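Indoor fish pond game for a rainy Sunday

Quick one, the kids are asking for lunch. Setup takes 5 minutes if you already have the stuff.

What you need:
A shallow plastic tray with raised sides, ours is blue
Plastic fish and sea creatures, the kind that go in the tub
A little hand net
Two toy buckets, different colors
Old towel

Table first. Pick one that wipes clean and stands flat on the floor. Push it up near a wall so there's one less side for water to go over. Towel on the floor, not under the tray, it bunches up and then everything tilts.

Set the tray down dry and THEN fill it. I use a pitcher, two trips. Don't carry it full, even with one person on each end. Obsa and I tried that in December and I was mopping until dinner. 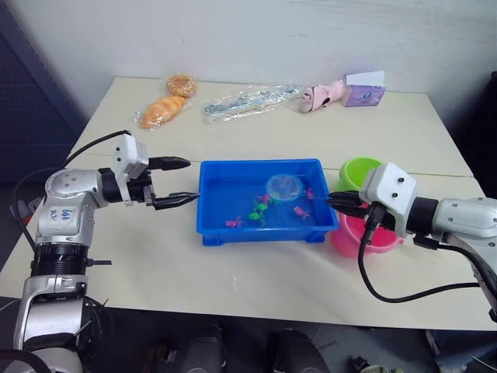 Keep the water shallow. Deep enough that the net goes under, no deeper. Cold water is fine for a short game but warm buys you a lot more playing time. No soap. I know, bubbles are fun, but they can't see the fish and it gets in eyes.

Fish go in next. Spread them out a bit, a few in the corners for the older ones, since corners are harder to scoop. Mix the colors up or it's over to fast.

Now the scooping. Show them once:
Hold the net by the end of the handle
Go in sideways, next to the fish
Slide under, tip the hoop level, lift slow
Let it drip over the tray before you move

Then over to the bucket. Turn the whole net over, don't shake it. Shaking is how you get fish behind the radiator.
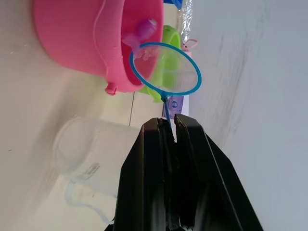
Fish sticks in the mesh sometimes. Poke it from the back with a finger, done.

Buckets stay close, right behind the tray. Far-away buckets mean drips all over. Little ones can use any bucket they want. Once that gets easy, make a rule: pink fish in one, green in the other. Or set a timer, 49 seconds is what my oldest picked and now it's law. Whoever is waiting gets to call the colors.

Stay in the room the entire time, its still water.

Cleanup: scoop the water out with a cup until the tray is light, then tip the rest in the sink. Squeeze the toys, if they have holes they hold water and go moldy. Net hangs up to dry.
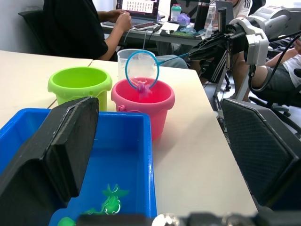

Sosina Asfaw wrote in that she skips the timer with her two and has them take turns, one fish each, and the game lasts around 20 minutes that way. She also swaps the net for a soup ladle when it gets too easy.

Ladle works, we tried it. Slotted spoon is harder, try that one last.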